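Garment Handling Cell at Vosdale Returns to Service After Gripper Overhaul

VOSDALE – Pakico has returned its two-arm garment handling cell to service following an overhaul of both grippers and a full replacement of the cable runs at the wrists. The work was completed in February by the company's maintenance section, with parts supplied by Stultness.

The cell is used to develop and test routines for placing shirts on hangers and hanging them on a rail. It had completed 1,813 hanging cycles since its last major service when operators began to report that the left gripper was losing its hold on thin fabrics. An inspection found uneven wear on the contact face of the finger plate. The right gripper showed less wear, but its cable had stiffened near the connector and was dropping the position signal when the wrist turned past a certain point.

Both finger plates were removed and replaced as a matched pair. Pakico's previous practice was to change a plate only when it failed inspection, which left the two sides with different grip characteristics and required separate force settings. Under the revised maintenance plan, plates will be changed together every 120 hours of operation, and the force settings for both arms will be held in a single file.

The cables presented a separate problem. In the earlier arrangement they were tied close to the wrist housing, and the tie points took most of the strain each time an arm reached toward the rail. The new cables are left with a free loop between the arm and the finger plate. Technicians set the length of the loop by moving each wrist slowly through its full range with the motors at low power, then checking that the cable did not pull tight or catch on a hanger hook. The first length tried on the right arm was too short and had to be redone.

Calibration followed the mechanical work. Each gripper was closed on a reference block, opened, and closed again, and the reading was compared with the stored value. The left arm passed on the first attempt. The right arm required a correction to its zero point, which had been entered with the wrong sign during an earlier service. The error had been masked by a software offset that has now been removed.

The company has also changed the daily start-up check. Operators will allow 30 minutes before the first session to wipe the finger plates, inspect the connectors, confirm the position of the rack, and hang one test shirt with each arm leading. Any shirt dropped during the check must be entered in the log before work begins. The previous check covered the connectors only.

Acceptance trials were carried out with black T-shirts and standard plastic hangers. Mesh fabric was included at the request of Pandey, the apparel firm that commissioned the hanging study, whose staff had noted that open-weave shirts tended to slip from the plates more often than plain cotton.
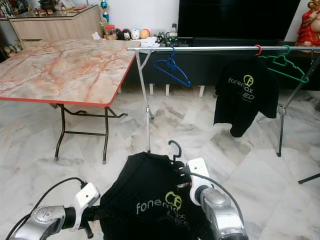
The two grippers hold a black mesh T-shirt on its hanger in front of the clothes rack.

Nine trial sessions were completed before the cell was released for regular use. Two were stopped early, one for a loose connector and one for a rack that had not been set at its marked position. Neither stoppage involved the new finger plates.

Pakico stated that the cell will remain at Vosdale for the rest of the study. A second set of finger plates with a softer contact face is on order from Stultness and will be fitted at the next scheduled change. Until then, operators have been instructed to keep the closing speed at the reduced setting when handling mesh garments.

Maintenance records for the overhaul have been provided to Pandey under the terms of the study agreement.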